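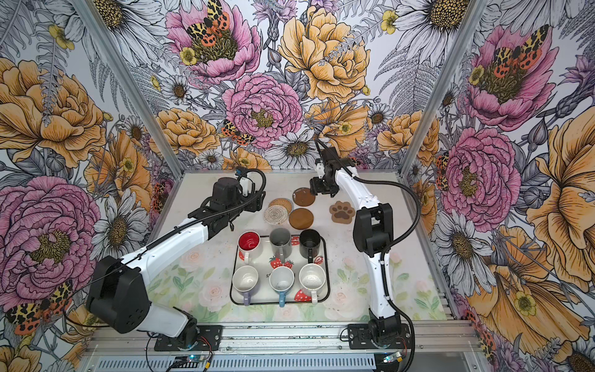 Both arms at the coaster task, with the mug tray loaded. The right gripper is over one of the brown coasters.

Progress report to Utico: two-arm table setting, Claleck cell
Period covered: November to January 11, 2019

Summary

We have had a really productive period, in spite of a fault that stopped the cell for 12 working days. The fault is understood, the repair is in, and the arms are setting out coasters again. One item from the work plan has slipped (mugs onto coasters, by both arms together) and we are asking to move it into the next period. There is no request for extra money in this report.

What went wrong

On run 497 of the coaster series the right arm dropped. It had been reaching towards the back of the table when the power to its shoulder and elbow joints cut out, and the upper part of the arm came down under its own weight onto the front of the tray. Two mugs were broken. The operator was standing outside the enclosure, as our rules require, and was not hurt. The left arm carried on with its own move for 2 seconds before the stop button was pressed.

We treated this as two separate problems and I would like to report them separately.

The first is the loss of power. We went through the log that same afternoon and found the supply voltage to the right arm dipping in 17 earlier runs, always with the arm stretched out and always too briefly to trip anything. The cause was a power connector near the base. The cable had been fitted with too little slack, so every long reach gave it a small tug, and one of the crimped pins had worked loose in its housing. Wiggling it by hand on the bench brought the fault back straight away, which was a very satisfying moment after a week of swapping parts!

The second is the one I take more seriously. When one arm loses power, the other should stop. Ours didn't. Each arm had its own watchdog and neither was told about the other. We had written this down as a job for later when the second arm was added, and it should have been done before the two were ever run side by side. That was our mistake and it is now corrected.

What we have done

The connector has been replaced on both arms with a locking type supplied by Evulon, and the cables re-run with a longer loop so that nothing pulls at full stretch. We check the loop by eye at the start of each session and write it in the cell log.

The watchdogs are now linked. If either arm reports a fault, or simply goes quiet, both hold position, and if one of them cannot hold, the other stays where it is. We tested this by cutting the supply to each arm in turn, first with the table bare and then with the tray in place. The powered arm stopped every time.

A voltage warning has been added to the operator's screen. A dip of the kind we found in the log now ends the run and needs a person to clear it.

We have also lowered the top speed for any move that passes over the tray. It makes the runs slower and a bit dull to watch, but we will keep it until the rest of the checks are done.

One thing is still open. An arm that loses power will still fall, because these joints have no brakes. Hashemi have offered us a spring support for the shoulder and we are keen to try it, though it will change how the arm handles and some of the motion settings will need redoing. Until it is fitted, hands stay out of the enclosure whenever the arms are powered, including when they are standing still.

Where the work stands

The coaster task is back in daily use and going well. We have kept the mixed set, with smooth brown rounds, woven ones and the paw-shaped one, since the differences are what make the task worth doing. The woven pair are the hardest when they overlap: the fingers tend to catch the weave of the upper one and drag both. A shallower approach is helping, and the team is full of ideas for the next step.

The mug work has been limited to single lifts by one arm at a time. Handles are now found reliably on the plain mugs. The black mug still gives us trouble under the evening lighting, and we plan to add a second lamp.

We did lose some recordings. Everything from the right arm in the runs with a voltage dip has been set aside, as we cannot be sure the joint readings were sound. The left arm's recordings from those runs are kept but marked.

Next period

Fit and test the spring support. Repeat the power-cut tests with it in place, and send you the results before speeds go back up. Restart the two-arm mug work once those tests are passed. Write up the fault as a short note for the other Claleck users – several have the same base cable, and we would like them to look at theirs soon.

Decision requested

Please confirm that the two-arm mug milestone can move to the next period.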